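4.2 Lighting and the shared work floor

Mamta Ahuja's survey of the Grovata hall logged 724 complaints, most of them about glare. The ceiling is white and corrugated, with fluorescent tubes — generous to the roof, less so to the tables.

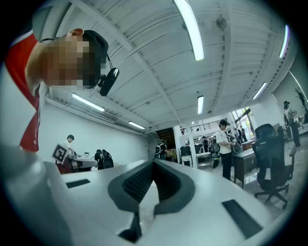

Of the complaints, 78 concerned bags.

Figure 4. Work floor under the white beams; tubes lit.
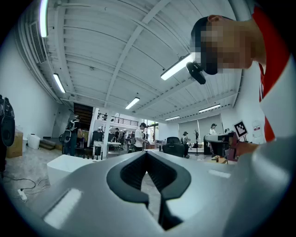
4.3 Noise

Staff rated noise as tolerable, usually by shouting it.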